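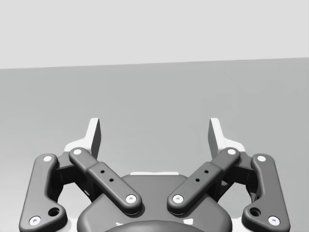

Friday, September 2023. Remote control, simulated arm

Started at nine with the wrist view in greyscale, fingers fully open, nothing on the surface. Left it like that for the first hour and did free moves only. The hand controller from Ferer had been drifting on the roll axis again, and with no object to chase the drift is easier to feel. Re-zeroed it twice. The second time it held until lunch.

The wall and surface are still plain untextured greys. Depth is hard to judge from the wrist view alone. The fingertips are the only things in it with a known size, so I ended up using the gap between them as a ruler. Asked Silviu whether we could have a grid on the surface while I am driving and have it stripped out of the recorded frames. He thinks yes, but the viewer and the recorder share one render pass in Tratadell and he would have to split them. Not this week.

Loaded the block after ten. Task is the same as before: approach from above, close, lift, hold, put down, open, retreat. Finished the morning with 142 episodes on disk. Kept the approach slow and the descent slower. My habit is to start closing the fingers before the arm has stopped, and Kalliopi noticed it in the April set, where the policy learned to do the same and pinched the top edge of the block. Today I stopped, let go of the trigger completely, then closed. It feels stilted. The traces look clean.

Threw out five. Two had a dropped connection in mid-lift, one was me sneezing, and in the other two the block slid along the inside of the finger after closing. The slide looks like a contact setting and I don't want it taught. Noted the friction value in the log and left it alone, as changing it halfway through a set makes the set useless.

Afternoon was by hand: the real arm in the next room, gravity compensation on, me pushing it through the same task by the wrist. Different problems. The arm goes wherever it is pushed, but my elbow gets into the overhead camera, and the last joint is stiff enough that the fingers arrive tilted by a few degrees. Simulated episodes have no tilt at all. Kalliopi wants both kinds in one training run. I would sooner train them apart first and compare, and said so. She has put it on the list for Mindside to decide, as they are paying for the compute.

Latency on the remote link measured at 142 ms before lunch, the same number as the episode count, so I checked that I had not copied the wrong column. I hadn't. Still too high for the put-down. I let go late and the block gets pressed into the surface.

Running total is 392 usable. Target is 504. At this morning's pace that is one more session, provided the controller behaves.

To do: new strap for the controller, ask Ilie about the spare encoder, rename the morning folder (typed the task name wrong again). Right wrist sore. Shorter blocks on Monday.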